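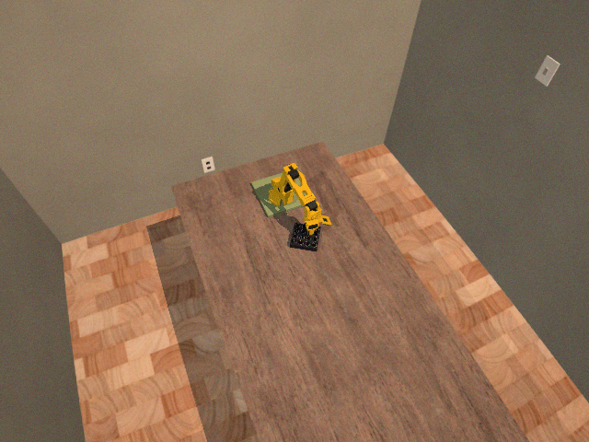 2 min read

Our simulated practice room is open, and we've been having a great time in it! The yellow arm stands toward the far end of a long wooden table with its gripper over a green mat, and anyone on the Paltance team can drive it from a laptop and a pair of hand controllers.

The idea is simple. You move your hand, the arm follows, and every move is saved. Do the same task enough times and the robot has something to learn from. We started with plain reaching, bringing the gripper over the mat and stopping there, and by the end of May we had 1,120 saved runs. Today the count is 3,872, and 3,160 of those were clean enough to keep for training.

What surprised us most is how different people are at the controls. Some swing the elbow wide, some creep in from the side (slow is fine, by the way!), and the robot picks up a bit of everyone. We love that.

Next comes picking things up. The Brinstead office has blocks and cups modeled and ready to load, and six new driver slots open on Oct 7, 2023. You don't need any robot experience, and a first session takes less than an hour. Sign up on the Pultesport page and bring a friend along.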